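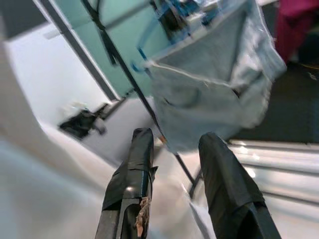
Ticket 4000: Tag printer feeds a blank every 12 labels, then prints the next one halfway off the edge
Status: Closed
Opened: December 2018
Reported by: Chutima Saithong, Tradel stockroom
Handled by: Vidar Haugland, Isaksson support desk
Equipment: Uvton thermal label printer, USB
Software: Tridis stock program, current version, or so it claims

Original report

The printer makes 12 good price tags, spits out a blank, and prints the next tag shifted down so that the price lands on the perforation. Then it behaves for another 12. I have a batch of 500 to get through before the winter stock goes out, and at this rate I'm producing confetti with barcodes on it.

Already tried: off and on, off and on while glaring, new roll, different USB port, the other USB cable (from the drawer where cables go to retire). Same result each time. The little light on the front stays green throughout, so at least one of us is happy.

Reply from V. Haugland

Thanks for the detail, and for trying the cable first. Please do the following and tell me what you get.

Print the printer's own test strip: hold down the feed button while switching it on, let go when it beeps. That leaves the computer out of it. Then write back with the label size set in Tridis (Setup, Printers, Media) and the size printed on the box the rolls came in. I know they're the same. Please look anyway.

Update from C. Saithong

Test strip is perfect. I ran it long enough to get well past 12 and there wasn't a blank anywhere. So the printer is fine when it's left alone, a feeling I understand.

Tridis says 40 mm high. The box says 40 mm high. They are the same, as foretold.
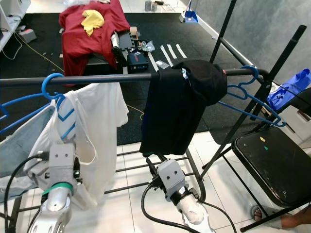 I also noticed that the blank only shows up in batch jobs. If I print tags singly from the item screen I can go on all morning. I did go on for quite a bit of the morning. It works, but it means clicking Print, then OK, then OK again on a box that asks whether I was sure about the first OK.

Reply from V. Haugland

That's useful. Single tags fine, batches bad, test strip fine: I'm going to stop suspecting the gap sensor and start suspecting the driver.

Batch jobs in Tridis don't go out as a stack of separate labels. The program glues them together into long pages and sends each page as one piece. If the driver believes the page has an ending of its own, it adds a feed there. My guess is that your page is 12 labels long and the driver is politely starting a new sheet of paper that doesn't exist.

Please check this: Devices and Printers, right-click the Uvton, Printing Preferences, Advanced. There should be a line called "After page." What does it say?

Update from C. Saithong

It says "Form feed." There's also a line called "Legacy margin compensation" and it's ticked. I've never seen this window before in my life, so I'd like it noted that I didn't tick it.

Reply from V. Haugland

Noted. I believe it comes ticked. The driver was last revised in June and someone there clearly had a soft spot for margins.

Set "After page" to "None" and clear the margin box. Click Apply before OK. On this driver OK closes the window and forgets everything you told it – I have reported this to the manufacturer, and they were very interested, and that's the last I heard.

Update from C. Saithong

Done, with Apply. The blank is gone! The shifted tag isn't. It's a smaller shift now, and it creeps: the first tags are right, and further down the batch the price slides toward the perforation.

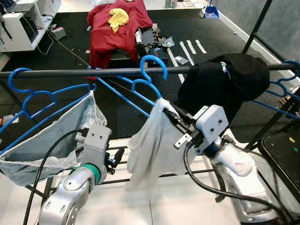

Should I recalibrate the sensor for this?
Leave the sensor alone and set the gap between labels to 3 mm in Tridis, under Media. It's probably at zero, so the program thinks the labels touch and each one lands a little higher or lower than it should.

Update from C. Saithong

It was at zero. The field is gray until you click on it, so I had taken it for decoration.

With the gap at 3 mm I ran a short batch and then a longer one, and every price sat where a price should sit. I then started the full 500 and went to make tea. Nothing had gone wrong when I got back, which I found suspicious, so I checked the tags from the end of the roll. Straight as a ruler.

One more thing, and it can wait. Tridis now shows "Media mismatch (advisory)" in the bottom corner. It doesn't stop anything. It just sits there advising.

Reply from V. Haugland

The advisory compares your label size with a template saved before the change. Open the tag template, save it again without editing anything, and restart the program. If it comes back after the next Tridis update, do the same again.

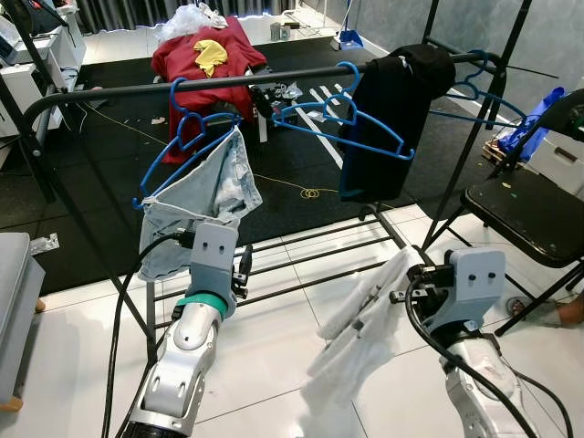 Settings as left at closing

Driver, After page: None
Driver, Legacy margin compensation: cleared
Tridis, label height: 40 mm
Tridis, gap: 3 mm
Tridis, template: re-saved, advisory gone after restart
Printer firmware: not touched
Cable: the original one, put back. The spare has gone back in the drawer.

Closed by V. Haugland with the customer's agreement. Reopen under the same number if the blank labels return.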